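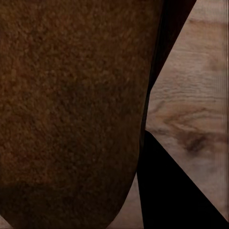 Ticket: class bookings vanishing from the members' page
Opened by: Theerawat Klinhom, Wannasri Muay Thai, Imbridge
Status: waiting on Drilteck

Hello all, and sorry for the long message. Since we moved our timetable over to Drilteck in July, the evening beginners' class keeps losing names. It is set to 18 places. Parents book, they get the email, and by 5 pm the list shows 3 people – then the whole lot walk in and we are short of pads!

Tried so far
Logged out and back in, on the desk computer and my phone. No change.
Raised the limit to 50. The names came back, then went again overnight.
Took the Drolanby branch off our account. Bookings stayed put for two evenings, so I think we are getting warm.

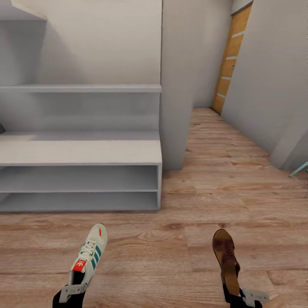 Shoes, one trainer and one sandal, over the wood-look floor.

Reply from Drilteck support
Thank you, Theerawat, that last test helped a great deal. Both branches were sharing one class code, 2000, so each nightly update from Drolanby wrote over yours. Please give your class a new code and leave the old one with them.

Update
New code is in and Drolanby is back on. I will watch it for a week before we close this – many thanks for being so patient with me.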